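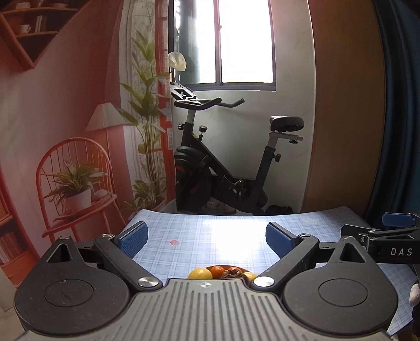

According to Afonso Azevedo, the pads matter more than the linkage once you get to round fruit, and he would try both pad types before ordering a second gripper.

Folton hand-held gripper, two-finger

Black housings, ribbed gray body, textured blue finger pads. Sold singly or as a set of 2 for two-handed work. Pads can be ordered separately.

Tried on: lemon-sized citrus, small oranges, apple, mangosteen.
Compared with: Bilance parallel gripper, Zakby soft-tip.
Spare pads: pack of 14
Price: $247 each
Ships in: up to 7 days
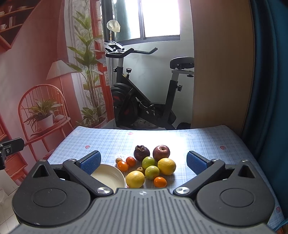

Godinho wrote in to say the Zakby held small fruit better for them, but that they went back to the Folton for apples and anything with a stem.

Wipe the pads with a damp cloth after working with food. Check the pivot screws before each session. Returns are accepted on unused pads only.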